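**Okesine Violence Interruption Program: two outreach workers, evening shift**

Posted March 3, 2024

The Okesine program is hiring two street outreach workers for its Hegyi office. The jobs are full time and open until filled. One covers the blocks north of the rail line, and the other covers the south side and the hospital.

Outreach workers spend most of their hours on foot. You talk with people who are likely to shoot someone or get shot, and with their families. When there has been a shooting, you go to the scene or the emergency room, find out who is angry and at whom, and try to slow things down. You do not carry a weapon. You do not make arrests, and you do not pass names to the police. We have a written agreement with the department on this point and you will get a copy before you sign anything.

**What the work involves**

- Carrying a caseload of up to 42 people, shared with a partner
- Walking your assigned blocks every shift and logging the contacts you make
- Answering the on-call phone two weeks out of every month
- Going to court dates, funerals and vigils when a family asks
- Shift review with Boglárka Hajdu, the outreach supervisor

Shifts start at 4 p.m. and end at midnight. From late spring through September they run two hours later. You will work most weekends and holidays. Time off is given during the week and is posted a month ahead.
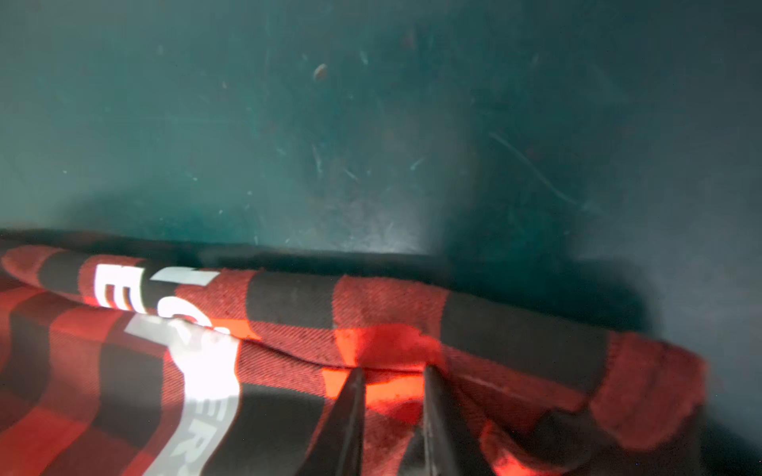

*Red and black plaid, folded, on a teal surface.*

**Who should apply**

You need to know these neighborhoods and be known in them. A high school diploma or GED helps but is not required. A criminal record does not rule you out. If you are on parole or probation, tell us early so that we can talk with your officer about the hours. You must be 21 or older and able to pass a drug test. A driver's license is required for the south side job only.

We can't take anyone with an open violent felony case or a current order of protection against them. People who have been turned down before for this reason can apply again once the case is closed.

Spanish is useful on the south side. Please say on your application if you speak it, and how well.

**Pay and training**

Pay follows the county scale for outreach staff, and we will give you the exact rate when we call to set up an interview. Health coverage starts on your first day. There is a one-time payment of $3,000 after you finish your first year.

New hires train for four weeks before working a shift without a senior worker. Training covers mediation, bleeding control, note taking and what to do when you are the one being threatened. Ernő Tóth runs the mediation part. Counseling is available to all outreach staff and is not reported to supervisors.

**How to apply**

Pick up a form at 227 Tosano Street or ask for one by mail. A resume is fine but the form has to be filled out too. Give us two people who can speak for you, at least one of them outside your family. Bring the form back to the front desk, attention Csenge Nyitrai.

Interviews are held in person with a panel of three, including one current outreach worker. If you need help with the form, Csenge can sit down with you any afternoon the office is open.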